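### 4.2 Animals in the cargo papers

The passenger lists of the Lusalberg line give names, ages and cabin class, but they leave out animals. Dogs, cats and caged birds were booked as freight and appear only in the cargo papers, which were kept by the purser and filed ashore at Pinthorpe. We read the papers for 17 crossings made by two ships, the *Kirura* and the *Frota*. Most entries are short: a kind of animal, a fee and a cabin number. Breed is given for dogs in first class and almost never for the others.

Where a cabin number was present, we matched it to the passenger list for the same crossing. Entries with no cabin number were kept in the totals but left out of the comparison by class.

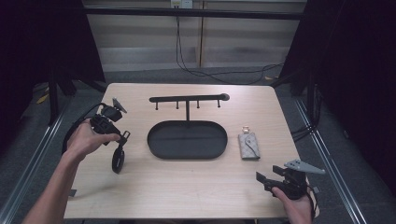
**Figure 7.** Two hand-held grippers in use at a table.

Did the fee depend on the size of the animal? The fee was set by the type of cage, so a terrier and a large hound in the same kind of kennel were charged the same.

The cargo papers hold around 700 entries for live animals, and poultry for the galley is mixed in with them. We removed the poultry by hand, using the column for the receiving party, where galley stock is marked with the cook's stamp. A few entries on the *Frota* have no stamp and no cabin number. These may be pets of the crew, who paid no fee on the March crossings, and we treat them separately in Section 5.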